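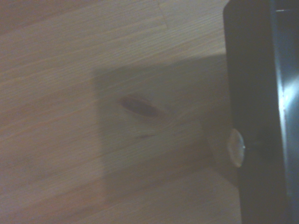

Vinby sawmill is cutting again

Good news from the river end of town! The saw at Vinby started up again on 28th May, after sitting quiet all winter, and I went over to hear it (you can hear it from the bakery, to be fair, but I wanted to get close). Bogdan Toma has taken over the lease, and he has four people working with him already. He was covered in sawdust and grinning the whole time I was there.

The wood is coming from Stukow, where the big storm put so much pine on the ground last fall. The county's tally for that side of the hill was 3,757 trees, and I'd been wondering what would happen to them all. A lot went for pulp early on. Bogdan has signed for the better logs, and he figures they'll keep the saw busy well into next year.
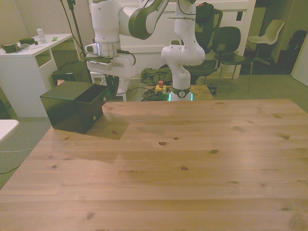 He's selling to anybody who walks in, too, not only to builders. I like that a lot. When my dad wanted three shelves he had to drive clear to Sandu and buy a whole bundle, and we had boards leaning in the hallway until I left home. At Vinby you can buy a single plank, and they'll trim it to length while you wait if the crew isn't busy. Bring cash for now, the card reader hasn't come yet.

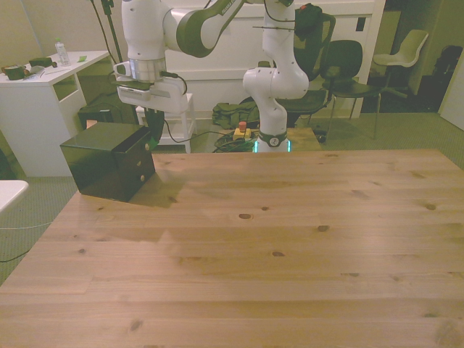 Prices depend on the grade, and the cheap grade is the one I'd go for. It's the knotty stuff, and some people turn up their noses at it, but I think a tabletop made of long planks with dark knots all over it, a big oval one here and a little round one just beside it, has a lot more going on than a clear board. Kamala D'Souza at the Kotari workshop agrees with me. She's taking the first big order, 3,000 board feet, and nearly all of it is knotty. It'll go into benches and tables for the school at Sandu, and she wants the first batch glued up before the end of June. 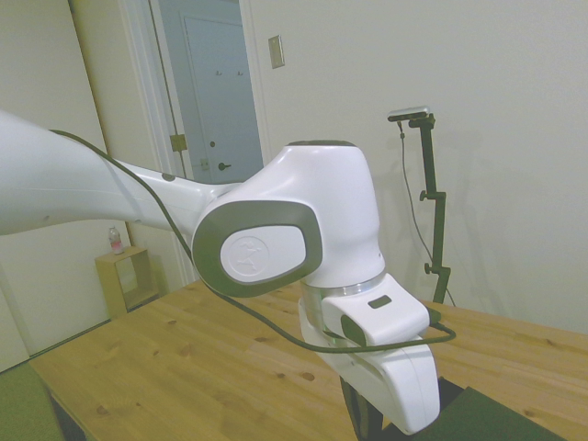

Vol. 34, page 4

Kamala is also looking for a couple more hands at the workshop, so if you can sand without getting bored, stop in and ask for her. The pay is hourly and she says beginners are fine (she asked me, and I ran).

One more thing for those of you on the river road: log trucks will be coming through in the mornings, and the mill has asked drivers to stay off the narrow bridge and use the upper crossing. If you see one on the bridge anyway, call the mill office and they'll sort it out. The yard is open until five, and offcuts for kindling are in the bins by the gate, free while they last.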